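How to appeal a decision made against you at a college or university

This page is for staff and students who have been through a formal complaint, have had a finding made against them, and think the finding is wrong. It covers internal appeals only. It does not cover going to court or to a tribunal, and it is no substitute for advice from a solicitor or your union. Rules differ between institutions, so where your own procedure says something different from what is written below, follow your own procedure.

Last checked: Wednesday, April 22, 2020

Before you start

Read the decision letter twice, then put it away for an evening. Most people read it the first time looking for insults and miss the parts that matter. On the second reading, mark four things: the exact wording of each finding, the rule or policy it is said to breach, the date on the letter, and the name of the person you must write to if you want to appeal.

The date is the most urgent. Many procedures give you ten working days. Some give fewer. Check whether the clock starts on the date of the letter, the date it was sent or the date you received it. If the letter came by post, keep the envelope. If it came by email, save the message with its full headers and do not forward it to a work account that could be closed.

Next, get hold of the procedure itself. You need the version that was in force when the complaint was made, and you may need the current one as well. Colleges often tidy up their policies over the summer, and the wording on the website today may not be the wording that applied to you. Write to human resources or the student casework office and ask for both.

Step 1: Find out what grounds are allowed

An appeal is rarely a second hearing. In most places you have to show that your case fits one of a small number of grounds. The usual ones are:

The procedure was not followed, and this made a difference.
There is new evidence that could not reasonably have been given earlier.
The decision was one that no reasonable panel could have reached.
There was bias, or a clear appearance of it.
The penalty was too severe for what was found.

Some procedures leave out one or two of these. If yours does not allow an appeal on penalty alone, a letter made up wholly of arguments about penalty will be turned down without being considered.

Write each available ground at the top of its own sheet of paper. Under each, put down everything in your case that might belong there. Do this before you write any of the letter. You will probably find that one sheet is full, two are thin and the rest are blank. Drop the blank ones. A weak ground takes attention away from a strong one, and panels notice when somebody has ticked every box on the form.

Step 2: Ask for the file

You are entitled to know what the decision was based on. Ask in writing for the investigation report, its appendices, the notes of every interview and any messages between the investigator and the person who made the decision. You may be given some of it with names removed. That is normal where witnesses have been promised confidentiality.

If you are refused, ask which part of the procedure the refusal is made under. You can also make a subject access request for the personal data held about you. This is free, but the institution normally has a month to reply, and that will often be too late for your appeal. Make the request anyway and say in your appeal letter that you have made it.

When the papers arrive, number every page by hand, in one run from start to finish. Reports tend to come as several files, each with its own numbering, and you will waste a good deal of time later if you cannot say "page 40" and have it mean one thing. 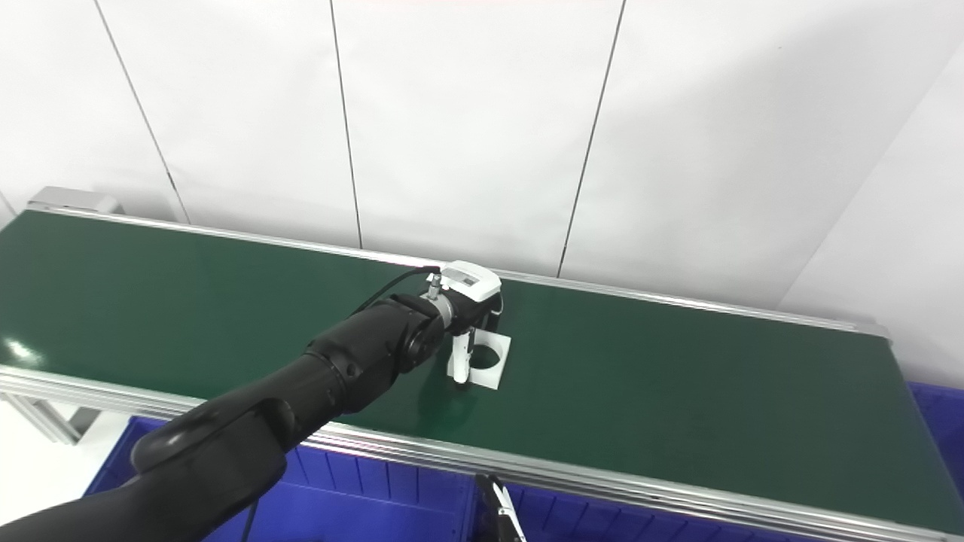

Step 3: Build a timeline

Set out what happened in date order, in a table with three columns: the date, the event, and the page where the evidence is. Include the incidents complained of, but also include every step in the process: when the complaint was received, when you were told, when each interview took place, when you saw the draft report and when the decision was made.

Then go through the procedure and compare. If it says you must be told of the complaint within five working days and you were told after seven weeks, that goes in. If it says you may see the draft report and comment on it, and you were never sent one, that goes in too. Small slips on their own will not win an appeal. What you are looking for is a slip that had an effect. A late letter is a nuisance. A late letter that meant your main witness had already left the country is a ground.

Marama Ruawai, who sat on appeal panels at a further education college before she retired, suggests adding a fourth column headed "So what?" and filling it in for every breach. Where you can't fill it in, leave the breach out of the letter or mention it in a single line.

Step 4: Write the letter

Keep it short. Unless your procedure sets a limit, aim for four pages with the evidence attached behind. Number the paragraphs. Use a heading for each ground and take the words of the heading from the procedure itself, so that the panel can see at once which rule you are relying on.

Under each heading, do the following in this order:

Say what the procedure required.
Say what was done, with page numbers.
Say what difference it made to the decision.
Say what you want the panel to do about it.

An opening might read like this:

"I wish to appeal against the decision dated in the letter from Mr Carvalho. I appeal on two grounds. The first is that the procedure was not followed, in that two witnesses I named at my first interview were not contacted. The second is that new evidence is now available. I ask the panel to set aside finding 3 and to refer the matter back for further investigation by a different person."

That is enough. There is no need to begin with your length of service or how upset you have been. If the effect on your health is relevant to the penalty, deal with it under that heading and attach a doctor's letter.

Be careful in what you say about the person who complained. You may say that their account is wrong and show where it differs from other evidence. Do not guess at their motives, and do not bring up their private life. Apart from being unfair, it can lead to a fresh complaint of victimisation, which may succeed even if your appeal on the first matter succeeds as well.

Step 5: Deal with the publicity, if there is any

Some cases reach the student paper or the local news. If a reporter contacts you, you don't have to answer the same day, and you don't have to answer at all. Check first whether your procedure or your contract requires you to keep the matter confidential. If it does, a comment in your own defence may be treated as a separate breach.

Where you are free to speak and want to, send a written statement and keep it to two or three sentences. Say that you dispute the findings, that you are appealing, and that you will not comment further until the appeal is over. Don't name witnesses. Don't go through the evidence.

If something printed is factually wrong, write to the editor, quote the sentence and give the correct fact. Ask for a correction. A paper is more likely to act on a letter about one wrong date than on one that calls the whole article a disgrace.

Do not contact the person who complained, directly or through friends, and don't reply to anything about the case on social media. Ask your friends not to either.

Step 6: The appeal meeting

Not every appeal has a meeting. Where there is one, you can usually bring a companion, either a union representative or a colleague, or for students somebody from the students' union. Give their name in good time. If your chosen companion can't make the date, ask for another one. Where the meeting is to be held by video or telephone, ask beforehand how you and your companion will be able to speak in private, and make sure everyone has the same numbered set of papers.

Plan to speak for ten minutes at most. The panel will have read your letter, so pick the two or three points you most want them to remember and give the page number for each. Pause while they find the page.

You will be asked questions. Answer the one that was asked. If you don't know, say so. If you need a break, ask for it. Take notes, or have your companion take them, and write them up the same evening.

After the decision

The panel may uphold the finding, overturn it, change the penalty or send the case back to be looked at again. You should get the outcome in writing, with reasons. If no reasons are given, ask for them.

Students in England and Wales who have used up the internal process should ask for a Completion of Procedures letter, which they will need in order to take the matter to the independent ombudsman. Staff should speak to their union or to an adviser about time limits for a tribunal claim. These are short, and they do not normally stop running while an internal appeal is going on, so take that advice at the start.

Keep the whole file, including your notes and the envelopes, in one box for at least six years.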